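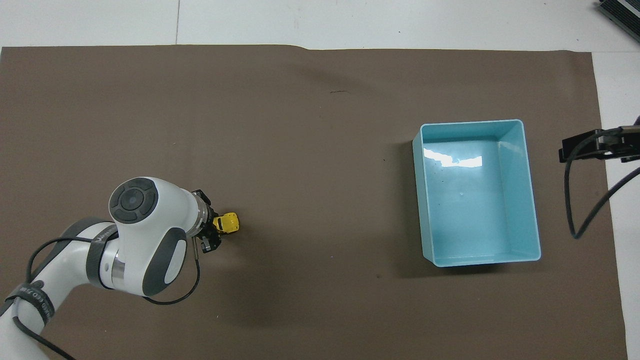 Small Cars and Where They Go

10/29/24

I own a lot of plastic boxes for a woman who can't find anything. There are the ones under the bed, the ones on top of the wardrobe, and the one in the hall that contains the lids of the others. So when I decided to sort out the toy cars, I had a rule, which was that I wouldn't buy any more boxes, and I kept to it for the length of a walk to the shops.

The new one is light blue plastic, a plain rectangle with no lid, and I am fonder of it than I should be. I think it's the lack of a lid. Every storage system I've ever tried on children has come to grief at the lid. You can persuade a four-year-old to put a thing in a box. You can't persuade a four-year-old to take a lid off, put a thing in a box, put the lid back on and then not sit on it.

The cars came down from my sister's loft in two carrier bags and a pillowcase. They'd been my nephews', and some were mine before that, and a few I don't recognise at all and suspect of having come from the dentist. Jade is nearly five and has inherited the lot. For most of the summer they lived wherever she had last parked them. I found one in the salad drawer. I found one, with my bare heel, on the landing, at the hour when you really don't want to say those words out loud next to a bedroom door.

Anyway: the brown paper.

My friend Efua Appiah, who has three boys and a calm manner that I put down to exhaustion, told me to always sort toys on brown paper. Get a big roll of it, unroll as much as you have floor for, and tip everything out on top. I asked what the paper was for and she said, "You'll see when you lift it up." I thought this was a bit theatrical. Then I lifted it up. There was sand in there. There was glitter from a Christmas before Jade was born, a quantity of crumb, and a tooth, which has been claimed by no one and which I have put in an envelope because I didn't know what else you do with a tooth.

The paper never lies flat, I should warn you. Ours comes off the roll wanting to go back on it, and on a hard pale floor it slides too. You get one side behaving and a ripple comes up somewhere else. I weighed the corners down with tins of tomatoes to begin with, but the tins turned into a roundabout and then a multi-storey car park, and in the end I let the paper do as it liked. Jade says the ripple is a hill. You can't really flatten a hill once somebody has driven over it with sound effects.

So that was how we set up: paper down, blue box on the paper, cars in a heap, the pair of us on our knees. I had in mind a pleasant half hour. I'd even made a flask.

The idea was to sort them into keep, give away and bin. Darlene Penner at the charity shop takes toy cars if they've got all their wheels, and she is firm about the wheels. I once brought in a milk float with three and she handed it back to me as though I'd tried to pass a foreign coin. So wheels were the test. Four good wheels, it's in with a chance. Anything less and it goes in the recycling, or to the drawer where I keep things I mean to mend, which has the same effect but takes longer.

Jade had other categories. Hers were: ones that are friends, ones that are having a rest, and police. I tried to explain that a car could be both a friend and missing a wheel. She looked at me with real pity and said that was why it was having a rest.

I'd like to report that I got a grip on things at that point, but what I did was start looking at the cars. It's fatal. You pick one up to check the axles and the next thing you know you're lying on your side with your cheek on brown paper, running a small lorry past your own nose to see if it still pulls to the left. (It does. It has pulled to the left since I was seven. I found this enormously moving and had to have some tea.)

The trouble with toy cars as a sorting job is that each one takes up no room whatsoever. A rocking horse makes its own case for leaving. You walk into it twice a day and eventually you ring someone. But one little car! Where's the harm in one little car? You can make that argument for every single car in the pile, and I did, while Jade made it too, only louder. After the flask was empty the give-away bag held a bent tractor and a thing that may have been the top half of a ferry.

And then there is the yellow one.

Every collection has its yellow one, I imagine. Ours is small and very bright, with black bits, and rounded at the front in a way that makes it look pleased to see you. It isn't a model of anything, as far as I can work out. My nephew Callum would have told you it was a taxi. Jade says it's a baby. It was the first to be put in the blue box, and the first to come out again, because it was lonely. Then it went back in to keep a van company, and the van came out. I believe over the course of the morning that car was tidied away more often than everything else in the house put together.

A bright yellow car in a pale blue box does look very nice, I will say that. I became quite taken with it. I got my phone out to take a picture of it for my sister and was told that I had no storage left, as I already have 3,152 photographs on there, which I gather are mostly of the inside of my coat pocket and of shelves I was thinking of buying. So I had to stop sorting the cars and sort the photographs. I deleted a series of a radiator. By the time I'd made room, the yellow car had gone up the hill and wasn't available.

Marlene MacLeod from next door called round in the middle of all this to return a dish, and stood in the doorway looking at us. She raised five children and has firm views on boxes. Her view on mine was that it was too nice. "You want something ugly," she said, "and then you don't mind shoving it in a cupboard." She's got a point. I'd spent a good while wiping the thing out so the bottom was shiny, and there were still little dark specks in it afterwards, I can't think what from, boxes seem to grow them. I'd been tilting it at the window like somebody choosing a diamond. I had, I realised, no intention of filling it with cars. I wanted to look at it.

So I asked her to stay for a cup of tea, and she got down on the floor as well, with some noise from the knees, and within minutes she had laid out a one-way system along the edge of the paper and was being quite sharp with a fire engine.

We stopped for lunch. We stopped again because Jade needed to draw parking spaces, which is another thing in favour of brown paper, and the spaces all had to be different sizes according to how each car was feeling. The yellow one got a space as big as a dinner plate. I'm told it likes to turn round in the night.

Where we've ended up, for those of you who come here for the household tips (hello, both), is this. The cars with all their wheels live in the blue box. The cars that are having a rest also live in the blue box. The police have an old shoebox, as they prefer to be separate. The tractor went to Darlene, who turned it over, spun each wheel with one finger and gave me a nod I've been living off ever since. The ferry is in the mending drawer. The brown paper is still down, hill and all, because taking it up would mean losing the parking, and I've got into the way of walking round it with the washing.

A few of you asked after my last post about the airing cupboard. It's got worse. I'll do a proper update when I can get the door open.

If anyone wants a tooth, I have one.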